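Clirkard Revlow – Handgreifer mit zwei Fingern, im Vergleich mit Plevomano P3
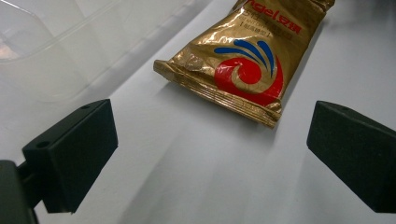
Passen die Fingerplatten vom Vorgänger auch an den Revlow?
Nur mit Adapterblech. Der Lochabstand ist beim Revlow größer, die alten Platten sitzen sonst schief und lockern sich nach kurzer Zeit. Adapterblech liegt nicht bei, bitte extra bestellen.

Artikelnummer 2043
Lieferbar, auch als Einzelstück
Stand: 14/04/2019

Kurz gesagt
Handgeführter Parallelgreifer für Versuche am Tisch. Kamera sitzt am Griff, Blick nach vorn zwischen die Finger. Gedacht für Leute, die Greifabläufe erst von Hand ausprobieren wollen, bevor der Arm dran kommt. Gleiche Finger passen später an den Flansch, Umbau mit einem Inbusschlüssel.

Getestet mit
Folienbeutel (goldene Metallfolie, Angel 安琪), Klarsichtdosen, Kabelbinder, Stoffreste, Schraubenbeutel. Alles auf weißer Tischplatte, das ist für die Kamera der unangenehmere Fall. Folie spiegelt stark, jede Knitterfalte ein Glanzlicht. Durchsichtige Behälter noch schlimmer, da bleibt im Bild oft kaum mehr als der Rand.

Revlow gegen Plevomano P3

Gewicht
Revlow leichter, merkt man nach einer Stunde im Handgelenk. P3 liegt dafür ruhiger, wenn man langsam anfährt.

Finger
Revlow: flache schwarze Platten, matt, verschraubt. P3: gummierte Backen, geklebt. Gummi greift glatte Folie besser, keine Frage. Wird aber schnell speckig und Wechsel heißt abkratzen und neu kleben. Beim Revlow zwei Schrauben, fertig. Wer viel mit Beuteln arbeitet, nimmt die Silikonauflage dazu (Zubehör, siehe unten).

Kamera
P3 hat mehr Weitwinkel, verzerrt am Rand aber deutlich. Revlow enger, dafür beide Finger immer im Bild und dazwischen genug Tisch zum Zielen. Belichtung bitte fest einstellen, Automatik pumpt bei Folie. Den Schatten vom Greifer bekommt man mit einer zweiten Lampe von vorn halbwegs weg – ganz nie.

Steuerung
Beide laufen am Pirzada-Controller. Revlow ab Firmware 11, ältere Stände erkennen den Öffnungsweg nicht. P3 braucht zusätzlich das eigene Netzteil.

Flache Teile
Schwachpunkt bei beiden. Beutel, der platt auf dem Tisch liegt: am besten quer zur Längsachse anfahren und an der dicksten Stelle fassen. An der Schweißnaht rutscht er gern durch. Lev Karpenko aus unserer Werkstatt schwört auf angeschrägte Platten, die gibts ab Mai als eigene Ausführung.

Lieferumfang
Greifer mit Griff
Kamera, montiert
1 Satz Fingerplatten
USB-Kabel, 3 m
Inbusschlüssel

Nicht dabei: Controller, Stativ, Adapterblech, Silikonauflage.

Preis
261 Euro netto, ohne Controller. Schulen und Hochschulen bitte anfragen.

Zubehör
Silikonauflage für Revlow, Paar
Adapterblech alt auf neu
Flanschplatte für Arm
Controller Pirzada

Hinweise
Schrauben an den Platten nach dem ersten Tag nachziehen. Kein Schraubenkleber, sonst reißt das Gewinde beim Wechseln aus. Linse nur trocken wischen. Rücksendung bitte im Orginalkarton, der Griff bricht sonst am Kameraaarm.

Fragen zu eigenen Teilen: Muster einschicken, wir probieren beide Greifer damit durch und schicken die Aufnahmen zurück. Dauert meist eine Woche, vor Messen länger.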